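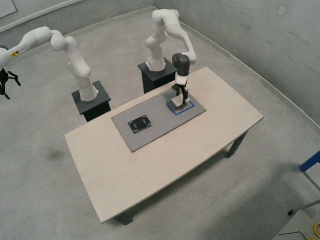

# Chapter 6: Teaching by Demonstration

Writing out every motion of a robot arm by hand is slow work. The Prasberg cell in Chapter 5 needed 315 lines of code to move one part from a tray to a fixture, and most of those lines had to be changed when the tray was replaced. In this chapter we take a different route. A person performs the task through the robot, the controller records it, and a policy is fitted to the recordings.

There are two common ways to give a demonstration. In **hand guiding**, the operator holds the arm and moves it through the task while the motors carry only the arm's own weight. In **teleoperation**, the operator works a separate device, and the arm follows. Hand guiding needs less equipment. Teleoperation keeps the operator's hands and body out of the camera views, and it is easier to use with two arms.

Each recorded run is called an *episode*. An episode holds joint positions, gripper commands and camera images, all stamped with the same clock.

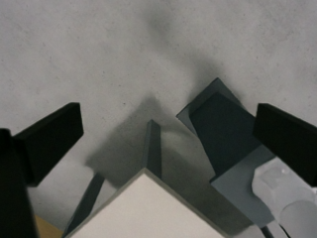 **Figure 6.1** Simulated view between the two gripper fingers, with nothing held.

Camera placement matters as much as the operator's skill. A view taken close to the fingers shows the last part of an approach well but may leave out most of the table. A fixed view of the whole cell has the opposite problem. Section 6.2 compares policies trained on each view alone and on both together, using the Grilby data set of 2,530 episodes.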